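4.2 What stays out on the table

Last updated: 2020-03-13

I said in the last section that I'd come back to the stapler problem, so I will. When I started visiting the homes in Clumstead I had a tidy little theory that people who work at a shared table clear it by size – big things go first, small things get left. It made sense to me at my own table (where the pens live all year round). It did not hold up for very long.

Of the 86 households that kept the diary for me, 60 used one table for both meals and paperwork, and those are the ones I'm talking about in this section. I asked everybody to write down what was still on the table when they sat down to eat. Pens came up far less than I'd expected, and so did paper. People swept those into a drawer without thinking much about it. The thing that kept turning up next to the plates was the stapler! Figure 7 has one on a patterned covering, the leafy kind with small orange flowers that I came to know very well over the winter.

My first guess was weight. A bigger stapler, the sort marked for 50 sheets, isn't something you want to drop in with the teaspoons, and a few of the diaries grumbled about just that. But the small ones stayed out as well, so weight can't be the whole story. I now think it has more to do with the stapler not belonging to anyone's pile. Bills have a folder, school things have a bag, and the stapler gets used on both and then goes home with neither.
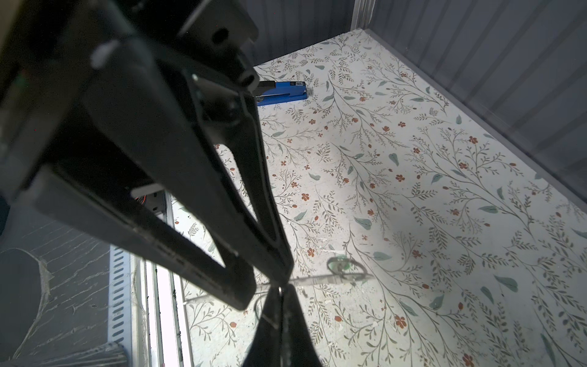

Figure 7. Stapler on a flowered table covering.

Mac Carthaigh objected, when I read this part out at Jevudness, that a stapler left on the table might simply be a stapler in the right place, and that I was treating a full table as a failure when the people eating at it clearly weren't bothered. I've thought about that a lot since. It's a fair point, and I went back to the diaries with it in mind. In 21 of the 60 homes the writer did say, in one way or another, that the stapler lived there. One put it down as "part of the table", next to the salt.

So I've split the group. The 21 are counted as keepers, and for them I've stopped using the word clutter at all. The others moved the stapler at least once during the diary and then let it drift back, usually within a day or two of the next lot of post. December was the worst month for this by a long way, what with cards and forms and receipts all landing together.

The covering matters too, I think, though I have less to go on. Nearly 10 of the diaries mentioned a busy pattern as a reason for not noticing crumbs and bits, and I'd like to know if it hides bigger things in the same way. The Vamavberg diaries, which I get to in 4.3, come mostly from homes with bare tables, and they read quite differently.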